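本网站使用 Cookie 以改善浏览体验。继续浏览即表示您同意我们的 Cookie 政策。 接受 管理设置

小扁袋的边与面
分装工作中一个被低估的对象

阿尔先·邦达尔丘克（Arsen Bondarchuk）
31/01/2022

打印 | 通过电子邮件发送
分享 20 评论 2

做家用与小型餐饮分装的人，谈容器时通常从罐子谈起。罐子有固定的外形，有明确的口径，能自己站住，写进规范很方便。小扁袋则长期被当作罐子之外的剩余项处理：调料包、干燥剂包、茶包外袋、单次用量的糖包和酱包，统统归入一个抽屉，标签写“杂项”。我认为这种归类在技术上站不住脚。小扁袋的操作次数远高于罐子，出错方式也与罐子不同，它应当有自己的规格、自己的台面要求和自己的收纳方法。

以下意见来自我在胡楚利亚克（Hutsuliak）分装间的工作。该分装间为几家小餐馆和一批家庭订户配料，主要内容是把散装干料和外购的小袋按菜谱配成套。每套里罐装物很少，小扁袋占多数。台面就是普通的桌面，没有输送带，也没有真空台。规模不大，问题因此看得比较清楚。

先界定对象。本文所说的小扁袋，指平放时厚度明显小于长和宽、四周或部分边缘有封边、内容物可以在袋内移动的软包装。硬盒不算，真空压实的砖形包不算，带拉链的自立袋也不算。自立袋有底，放置姿态是稳定的，收纳问题与罐子接近。小扁袋没有底，只有面和边。标题里写的就是这两个部分。

边

边是小扁袋上唯一尺寸稳定的部分。面会鼓，会凹，会因为内容物偏到一侧而倾斜，边的宽度则基本保持出厂时的状态。由此得出第一条操作意见：拿边，不拿面。

反对意见我听过多次。邦达尔丘克这个姓在分装间里一度等于“那个总说拿边的人”。反对者的理由是拿面更快，手掌一盖，手指一收，袋子就起来了。单次操作确实如此。但拿面时手指压的是内容物，粉料会被挤向封口，酱料会在封口内侧形成压力。颗粒料的后果轻一些，只是袋子变形，再放下时不再平整，下一只叠上去就歪。速度上的收益在叠放阶段又还了回去，而且往往还得更多。

拿边的困难在于起边。薄边贴着平滑台面时，指尖没有下手的位置。常见做法是把袋子推到桌沿，让一侧悬出，再从下方托住。这个动作可靠，代价是每只袋都要走一段到桌沿的路。另一种做法是双手配合：一只手轻按一侧，使对侧略微翘起，另一只手接住翘起的边。按的位置应在内容物较少的区域，按在料堆上只会让袋子整体滑动。

第二种做法我推荐给所有坐着工作的人。它不需要移动袋子，也就不会打乱已经排好的次序。它的要求是两只手都空着，所以剪刀、笔和标签卷要有固定位置，不能一直捏在手里。家里配菜时也一样，很多人一手拿锅铲一手抓调料包，用牙咬开，料撒在灶台上，随后抱怨包装设计不好。

关于边的宽度，采购时很少有人问。供应商报价单上写克重、写材质、写印刷色数，封边宽度常常缺项。我们向古蒂克斯（Gutix）订过一批空袋，样品的边足够宽，手感良好；批量到货后边窄了一截。对方解释说整体尺寸没有变，内腔反而更大，客户应当满意。按他们的验收表，这批货合格。按我们的操作，这批货每一只都更难起边。责任在我们，订单里没有写这一项。此后凡订空袋，封边宽度单列一行，左右和上下分别写。

上下与左右要分开写，理由很简单：不少袋型的边并不对称。背封袋左右两侧没有封边，只有上下两道；三边封袋有一侧是折边，手感与封边完全不同。把它们统称为“四周封边”，在验收时等于没有写。

面

面的问题主要是辨认。小扁袋的面积有限，印刷面上要放品名、用量、批次、保质期，有时还有一段没有人读的宣传语。设计者倾向于用颜色区分品种，这个思路我不反对，但颜色的使用需要约束。

第一，颜色应当成块，且块要够大。小块颜色在袋面起皱以后会消失在褶皱里。第二，同一套配料里的不同小袋，主色不应相邻。红与橙红放在一起，在黄色灯光下就是同一种颜色。第三，袋边最好留浅色，不印满版。满版印刷的袋子叠放时看不出边界，点数时容易把两只当作一只。

第三点在同事中争议最大。格拉迪丝·姆班布沃（Gladys Mbwambo）负责对外的包装样式，她坚持满版更整齐，上架更醒目，浅色边让袋子显得小。她说得有道理，从货架距离看，满版的袋子确实更大。我的意见是小扁袋大部分时间不在货架上，它在抽屉里、在盒子里、在桌面上。设计应当服从停留时间最长的那个环境。我们最后的折中是外售的单袋满版，进套餐的袋子留边。两种版本并存带来了新的库存问题，这件事我至今认为不划算，但销售那边满意，暂且如此。

文字方向也值得一提。多数小袋只印一个方向的文字，平放时从对面看就是倒的。两人对坐分装时，总有一人在读倒字。品名倒着读问题不大，批次倒着读则很容易出错，6 和 9 的混淆是最典型的一种。办法是批次号后面加短横线作为基线标记，或者改用字母开头。我们用的是短横线，成本可以忽略。

台面

谈小扁袋绕不开台面。台面在分装规范里通常只有一句“清洁、平整、易擦拭”。这句话适用于任何东西，因此对小扁袋没有帮助。

我主张把台面的颜色和纹理列入要求。先说颜色。纯白台面常被视为专业的标志，清洁状况一目了然。但留浅色边的袋子放在纯白台面上，边会融进背景，能看见的只剩中间的印刷块，起边时手指总是落在偏里的位置。深色台面对浅色边友好，对撒落的深色香料则不友好，黑胡椒掉在黑台面上等于没有掉。中间色，例如米色、浅褐、灰褐，两头都能兼顾，代价是对两头都不算最好。

再说纹理。斑驳的仿石纹近年在家用台面上很普遍，卖点是耐脏。耐脏的实际含义是看不见脏。对分装来说这是缺点：干料碎屑和花纹的色斑混在一起，擦台的人以为那是花纹，花纹也确实常常被当成碎屑反复去擦。我自己擦过一块色斑，擦了相当久才停手。但斑驳纹理也有一项优点，它不产生大面积反光，而小扁袋的膜面本身就容易反光，两层反光叠在一起时，印字基本不可读。

权衡之后，我的意见是接受浅色、低对比度的斑纹，拒绝高对比度的大花纹。同时擦台不能依赖目视，应当按固定路径擦，从里到外，每配完一批擦一次，不论看上去是否需要。

斯捷潘·赫里岑科（Stepan Hrytsenko）提出过另一种方案：在台面上铺单色垫，随品种更换颜色。原理上没有问题。试行时发现垫子的边缘成了新的障碍，小袋推到垫边会被挡一下，袋角卡进垫下面。换成更薄的垫，垫子自己又会移动。我们放弃了整张的垫，只在称量位保留一小块。称量位需要看清撒落的料，其他位置不需要。

角度与次序

小袋放下时很少是正的。人手放下的袋子通常略微偏斜，偏斜本身无害，有害的是每只偏斜都不一样。叠起来以后，边互相错开，上面那只的角压在下面那只的面上，几只以后就开始滑。

有人因此要求每只都摆正。我认为这个要求过高，执行者会在摆正上花掉大部分注意力。可行的标准是同一叠内偏向一致。全部略向左斜，或者全部略向右斜，叠起来一样稳。检查也方便，从侧面看一眼，错出来的那只就是方向不同的那只。

次序方面，先取靠近自己的，还是先取远的，似乎是小事。先取近的，手臂路径短，但后面取远处的袋时，手会从已经空出的区域越过，袖口容易带动旁边的物件。先取远的，手臂始终在未取的袋子上方经过，袖口同样有风险，而且被遮住的袋子看不见。两种都有缺点。我们的做法是把未取的放在侧面，正前方只留正在处理的那一只，后方至多放下一只。桌面看上去浪费，实际效率更高，拿错的情况明显减少。

换到图上这种米色与浅褐相间的斑驳台面，前面几条都能对上：中间那只小袋略有偏斜，红、橙黄、浅蓝成块分布，左侧和下沿是浅色的边；靠后偏右还有一只小件，中间为红色，边沿偏粉，被挡去了一部分。两件都带红，若属于不同品种，我会要求改其中一件的主色。台面上另有少量褐色小点，在这种底色上仍能认出来，可见浅色低对比的斑纹并非不能用。

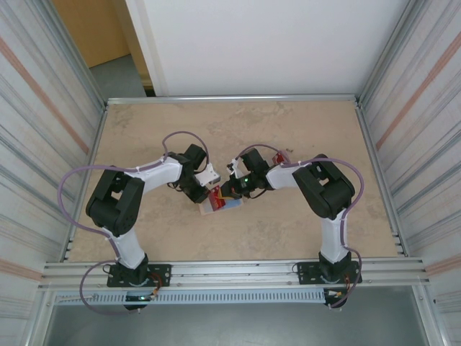

收纳

袋子配完总要放进某个地方。家庭里最常见的是平铺在抽屉里，一层盖一层。平铺的问题是只能看见最上面一层，下面的品种靠记忆。记忆不可靠，于是人们重复购买。我见过一户厨房，抽屉底层压着的酱包早已过期，上层是同一品种的新货。

竖放优于平放。小扁袋自己立不住，需要有隔断的盒子，盒子的深度应当略小于袋高，让上沿露出来。露出的部分如果正好是浅色封边，可以直接在上面写日期。这也是我坚持留边的另一条理由。油性笔在浅色无印刷的膜上写得最清楚，在满版印刷上写什么都难认。

竖放也有条件。内容物如果是粉料，竖放以后会沉到下端，袋子变成上薄下厚的楔形，整排向一侧倒。解决办法是一正一倒交替放。交替之后有一半袋子的文字是倒的，与前文关于文字方向的要求冲突。我的取舍是粉料袋允许倒放，日期两端各写一次；颗粒料和酱料袋一律正放。写两次听上去麻烦，实际做起来比倒下以后再扶起来要省事。

隔断不宜过密。按品种一格一种，看起来井然有序，但品种变动时格子跟不上，空格会迅速被不相干的东西占据。电池、橡皮筋、餐馆附送的湿巾，都是这样进入调料盒的。我建议隔断可移动，且总留一格空着作为缓冲，专门放当天拆开未用完的。

拆开未用完的小袋怎么处理，意见分歧更大。康坦·穆兰（Quentin Moulin）主张一律丢弃，理由是小袋的设计前提就是单次用量，拆开后没有可靠的封闭手段。叶夫多基娅·莫罗兹（Yevdokiia Moroz）主张折两折加夹子，当天用完。两人在这件事上谁也没有说服谁。我倾向于莫罗兹的做法，但限于干料，酱料按穆兰的办法处理。真正的解决途径在上游：用量定得合适，就不会有剩余。目前市面上很多小袋的用量沿袭旧的家庭规模，一个人做饭时几乎必然剩下一半。

批量与记录

分装间的一批通常是 600 套。这个数字没有特别的道理，来自最初那只周转箱的容量，后来箱子换了，数字留了下来。有人提议改为 1,000，便于计算。我反对过，理由是小扁袋的错误有连续性：一叠里混进一只不同品种的，后面的每一套都可能顺延错位，直到有人发现。批量越大，追溯越长。罐子没有这个问题，罐子放错了，外形和重量马上给出信号。小扁袋彼此外形相近，厚度相近，信号只有颜色和文字两种，而这两种都依赖人在看。

记录方式上，我不赞成逐只打勾。逐只打勾看似严格，执行到后半段就变成了先勾后放，或者一次勾一整排。有效的检查点是叠与叠之间：每换一叠，核对第一只和最后一只的品名与批次，写一行。错误绝大多数发生在换叠的时刻，检查放在那里才有意义。

六月我们与多姆波特（Domport）合做过一次联合配套，对方提供外袋，我们提供内袋。对方的记录表以箱为单位，我们的以叠为单位，两张表合不上。最后的处理是重新开箱，把已经封好的套装逐一拆看。拆看本身没有发现几处错误，花掉的工时却超过了配套。教训很普通，记录单位应当在开工前统一，写在第一页。

关于工具

总有人问是否应当买专用工具。普萨滕特（Pusatent）出过一种带橡胶头的扁口镊，用来夹薄边，我们试用过。夹取可靠，橡胶头对膜面没有损伤。缺点是松开时薄袋会粘在橡胶头上，要抖一下才掉，抖完角度就乱了。对偶尔处理小袋的人，我不建议购买，手指足够。对长期分装的人，值得放一把在手边，用于从窄盒里抽袋，不用于台面作业。

剪刀倒是比镊子更需要认真选。小袋的撕口经常失效，失效的原因多半是撕口与膜的拉伸方向不一致，一撕就斜着走，开口越来越大。直刃短剪，刀尖不要太尖，剪角时先把料抖离那一角。剪下的小角单独收，不要留在台面上。它们很轻，透明的那种几乎看不见，最容易混进下一套里。

撕口的方向本来应当由生产方负责。拉伸方向在选膜时就已经确定，把撕口开在正确的一侧不增加成本。我问过几家供应商，答复都是模具如此。模具当然可以改，只是订小袋的客户多数不提，提的客户订量又小。我能做的只是在每次订货时重复这一条，并把撕口失效的袋子收集起来随下一张订单寄回去。

还要补充一点，关于“杂项”抽屉。分类的依据应当是操作方式。需要起边、需要竖放、需要看色块的东西放在一起，不管里面是糖、盐还是干燥剂。当然，食用与非食用必须物理隔开，干燥剂包尤其不能与调味粉包同盒，两者的尺寸和手感过于接近。除此之外，按内容物分类对厨房里的人帮助有限，按菜谱分类则每换一次菜单就要重来。胡楚利亚克现行的分法是先按袋高分盒，盒内再按主色排，日期近的靠前。下一次修订准备把封边宽度也写进盒签。

打印 | 通过电子邮件发送
分享 20 评论 2

订阅我们的电子通讯，新文章将发送至您的邮箱。 订阅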